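Sorting and Draining Cutlery in a Two-Section Caddy
Household notes, kitchen section
Text: Despina Mavromatis

A plastic utensil caddy stores cutlery upright and takes up little room on a worktop. Most of the complaints we receive about them concern smells, residue in the base and chopsticks that go grey at the lower end. All three come from putting things away damp and from overfilling.

Before filling

Remove the caddy from its wrap and check the drainage openings. Moulding flash, the thin film of plastic left at the edge of a hole, is common on cheaper caddies and will hold water. Trim it with a small knife. A paper label can be left on for dry storage. If the caddy is to stand beside the sink, soak the label off in warm water and remove the adhesive with a little cooking oil, then wash with detergent.

Empty the drawer on to a table covered with a cloth or blanket. A soft cover keeps metal from marking the surface and stops round handles rolling away. Lay the pieces out singly, not in a heap.
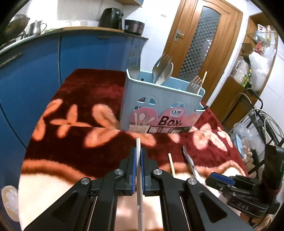
Sort by material first and by type second. Metal tolerates standing water for an hour or two. Untreated wood and bamboo do not, and should go in only when dry to the touch along the whole length. Clear and coloured plastic pieces are light and will be pushed about by heavier ones, so load them after the metal.

Allocation

One section: forks, spoons and knives, metal and plastic together if space is short.
Other section: chopsticks, kept in pairs.
Heads of forks and spoons upwards, so that air reaches them.
Table knives with a serrated edge may stand blade up in a household of adults. With small children about, store them flat in a drawer.
Sharp kitchen knives do not belong in a caddy at all.

Fill each section to no more than two thirds of its width. A piece should lift out without bringing its neighbour along. Where one section is cut lower at the front, give it to the longer items, as they stay upright against the back wall and are easier to take hold of.

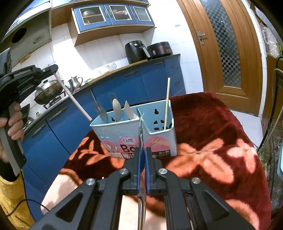
Metal fork with clear and cream-coloured pieces in the left section, a wooden chopstick in the right.

Chopsticks

Check each one for splinters by drawing a dry cloth along it. Light roughness can be taken off with fine abrasive paper. Spyros Zacharopoulos of Sidport writes that he oils his every April with food-grade mineral oil and leaves them overnight on a rack. We have tried this and it works on plain wood. It should not be done on lacquer.

Cleaning the caddy

Once a week, tip everything out and rinse the base. For limescale, use one part white vinegar to one part water, leave for 20 minutes and scrub the openings with an old toothbrush. Up to 200 ml of the mixture is enough for a small caddy. Dry upside down before refilling.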